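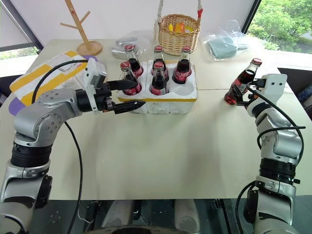 Glass cola bottles in a white foam tray with round wells, and a strip of yellow tape along the front upper edge.

How to Pack Glass Soda Bottles in a Foam Tray

Glass bottles travel badly in plain cardboard. They knock together at the shoulder, the labels rub off, and one break soaks everything else in the box. A foam tray with a separate well for each bottle solves most of this. The method below is for a tray of six, two rows of three, packed upright in an outer carton. It works for cola, root beer, ginger ale or any other soda in a small returnable-style bottle with a crown cap.

I pack for the Stilau bottle swap, where people trade full bottles with other collectors, so the labels and caps matter as much as the soda. If you only want to get drinks to a picnic in one piece, skip the parts about sleeves and labels.

What you need

- A foam tray with round wells, one per bottle
- A foam lid or a second tray of the same size
- A double-wall carton that leaves a gap of an inch on every side
- Packing paper
- Colored tape, any color that stands out against white
- Carton tape, 2 inches wide or more
- A dry lint-free cloth
- A clear plastic bag big enough to hold the whole tray

Check the tray first

Turn the tray upside down and tap it. Loose beads of foam will fall out, and you want them out before the bottles go in. Look inside each well for cracks. A hairline crack in the wall between two wells can be lived with. A crack across the bottom of a well means the tray should go in the trash or be kept for light things.

Try one bottle in every well before you load anything. It should slide down under its own weight and stop with the shoulder and neck standing clear of the foam. If you have to push, the well is too narrow and you will have trouble getting the bottle out again. If it rattles, wrap one turn of packing paper around the lower half. Two turns usually jams it.

The trays I use came from a Katmont wine and soda kit. They were sold for a slightly wider bottle, so I keep a stack of paper strips cut ahead of time.

Mark the front

Run a strip of colored tape along the front upper edge of the tray. Use a bright color. Foam trays look the same from both sides, and once the lid is on it is easy to turn one around and lose track of which bottle is where. With the tape on the front, you can write a list that reads left to right, back row then front row, and it will match when the box is opened.

Press the tape down with your thumb. Do not peel it off and try again, since it will pull the surface of the foam away with it. Put the next piece over the first if it went on crooked.

Get the bottles ready

Wipe each bottle with the dry cloth, starting at the cap and working down. Condensation is the main thing to watch for. Bottles straight from the refrigerator will sweat inside the foam and the label will lift. Let them stand at room temperature until the glass stays dry after wiping. In October mine took most of an afternoon.

Check the caps. Run a finger around the skirt and feel for a raised spot. A cap that has been bumped may still hold in the kitchen and leak in a truck. Hold the bottle up to a window, tip it to one side and look under the cap for a bead of liquid. Set any doubtful bottle aside and drink it.

Paper labels around the shoulder sit above the foam in most trays and need no cover. If the label is lower down, slip a sleeve of thin paper over it before loading. Tissue is fine. Newspaper leaves ink on white lettering.

Load the tray

1. Set the tray on a flat table with the taped edge toward you.
2. Fill the back row first, left to right. Reaching over a full front row is how caps get bumped.
3. Hold each bottle by the neck, just below the cap. Bring it over the well upright and lower it straight down.
4. Turn the bottle so the brand name faces front. Do this while it is still partway out. Turning it once it is seated scrapes the foam.
5. Fill the front row the same way.
6. Look across the tops from the side. All the caps should be level. One that stands high usually has a scrap of foam under it.

To take a bottle out, steady the tray with one hand and lift with the other. Pull straight up until the base clears the top of the foam, and only then tilt it. Tilting early breaks the thin wall between wells, and most of my ruined trays went that way.

If you are packing fewer bottles than wells, leave the empty well in the front row at one end. Stuff it with crumpled paper so the wall next to it has some support.

Close and box

Put the lid on and press evenly with both palms. Slide the whole thing into the plastic bag, fold the end under and tape it. The bag will not save the bottles, but it keeps one leak from weakening the carton.

Lay two inches of crumpled paper in the bottom of the carton, set the tray in, and fill the gap on all four sides. Add more paper on top until you have to push a little to close the flaps. Tape the center seam and both ends, top and bottom. Shake the box gently. Add paper if anything moves.

Mark THIS SIDE UP on two sides and write FRONT on the side nearest the tape strip.

Storing packed trays

Keep them out of the sun and away from heaters. Stack no more than three high. Do not leave them in an unheated garage over the winter, because soda expands when it freezes and the caps go first. Empty trays can be rinsed in lukewarm water with a drop of dish soap and stood on edge to dry. I get roughly 15 trips out of one before the wells loosen.

Related pages

Removing rust from crown caps
Hinis carton sizes compared
How to soak off a paper label without tearing it
Shelf spacing for glass bottles
Mosoti crate repair, part 2

Page last changed 31st January | Contact | Copyright Stilau Bottle Pages | Back to top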